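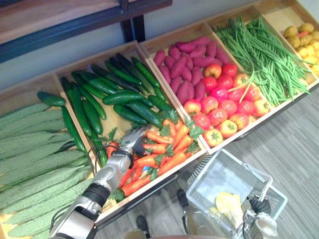

Karras play shop: progress to the end of October

Prepared by Fabian Steiner for Muammer Coşkun

The vegetable counter is stocked. We took delivery of 204 pieces of artificial produce from Vureck against an order for 204, an event so rare that I had it checked by a second person. Of these, 149 are on display and the rest are in the cupboard, awaiting the first losses to coat pockets.

The wooden crates arrived in good order. Carrots share with cucumbers, and tomatoes with sweet potatoes, as agreed after a longer meeting than the subject deserved. Bitter gourds have a crate to themselves at the end of the row. One cucumber is currently lodging with them. The long green beans respect no boundary and have begun to settle on the tomatoes. I would like a deeper crate for them, if the budget can stand it.

Spending on produce and crates stands at £126 under plan. Still outstanding: the price labels, in 2 languages, and the till, which Arnis now promise for the new year without saying which one.

Please confirm the label wording when you can.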